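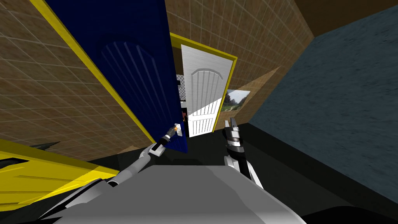 Les règles d'un robot qui ouvre les portes

Avant d'ouvrir une vraie porte, un robot à deux bras s'exerce dans une maison dessinée par ordinateur. Dans cette maison-là, on peut rater sans rien casser. Chez Skokov, l'atelier qui prépare le robot Rison, le règlement demande 500 essais sur ordinateur avant le premier essai dans un vrai couloir.

Règle 1. Saisir la poignée avec la pince, jamais le bord de la porte. Le bord, c'est l'endroit où l'on se coince les doigts.

Règle 2. Pousser ou tirer doucement. Si la porte résiste, le robot attend 3 secondes, puis il essaie encore. Après 2 essais ratés, il s'arrête et appelle un adulte.

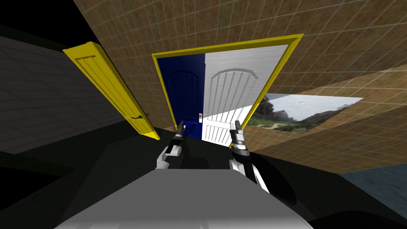 Il y a aussi des règles pour les humains. Une personne formée garde toujours près d'elle le bouton d'arrêt — un gros bouton qui coupe les moteurs d'un seul coup. Les enfants restent derrière la ligne tracée au sol, même quand le robot ne bouge plus.

Règle 3. Regarder avant d'avancer. Une porte peut cacher quelqu'un. Le robot vérifie donc que le passage est libre, et il recommence à chaque porte.

Toutes ces règles sont écrites dans un cahier. Quand un essai se passe mal, on note ce qui est arrivé et on corrige le programme. Ensuite, on refait les essais depuis le début, même ceux qui étaient réussis.

55 partages
2 commentaires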